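Workshop Tips: What I Brought Home from the Open Day at Molterby

I had meant to write this month about cleaning paintbrushes, and the brushes will have to wait, because in March I spent a whole afternoon at the Molterby open day and came home with a pocketful of notes for anybody who has ever taken the side off a computer on the dining table and then wondered where that little screw went.

The Wandik people had the long room at the back, with robot arms set up to work on old desktop computers. You could stand as long as you liked, and I did, until my feet complained. There were 227 of us through the door before lunch (they had a clicker), and I think half were crowded around the same bench as me! I asked a great many questions and they were very patient.

The first thing I wrote down was to lay the tower on its side before you do anything else. So many of us work with the case standing up, one hand holding it steady and the other fishing around in the dark. Lay it flat with the open side facing the ceiling and you've got both hands free and good light right down to the board.

The second was to give every part a place before you take it out. They use a printed plate with raised holders and a pocket for the processor. At home a muffin tin does nicely for screws and small brackets, and an egg carton will do in a pinch. For the chips and memory, I'd use a clean antistatic bag laid on a piece of plain cardboard, and keep your fingers on the edges.

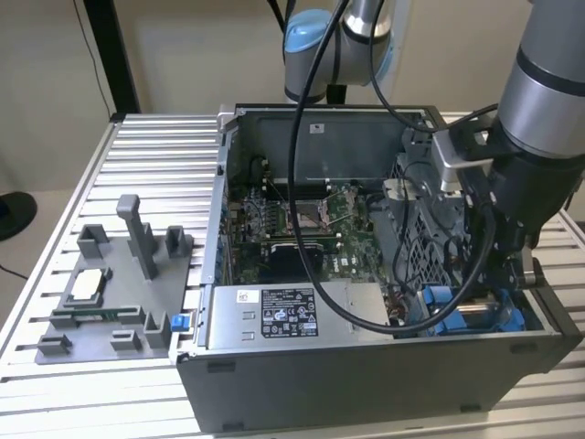
Cúc Ngô wrote in after I put the first half of these notes up, and she would like me to add that a muffin tin is fine for screws but she wouldn't let a memory stick anywhere near bare metal with the power cord still in the wall. Unplug first, she says, then hold the power button down for a few seconds, then touch the bare metal of the case before you reach in. She also writes the order of the screws on masking tape, one strip per row of the tin, and has never had one left over.

Good advice, and I've moved the unplugging to the top of my own list. I'd add one more caution, which the young man at the bench repeated to everyone who came by: leave the power supply closed. You can lift the whole unit out if it needs replacing, but don't open its box, however dusty it looks through the grille.

A few smaller things from my notebook:

Go slowly around the processor socket. The pins or contacts are very fine, and if the lever is up, keep sleeves, brushes and cloths well away from it.

Tie long cables back with a twist of soft garden wire (the plastic-coated kind) so they aren't dragging over the spot where you're working.

Take a picture with your phone before each part comes off. I have 3,821 pictures on mine and the useful ones are all of the insides of things.

Next month, the paintbrushes, I promise.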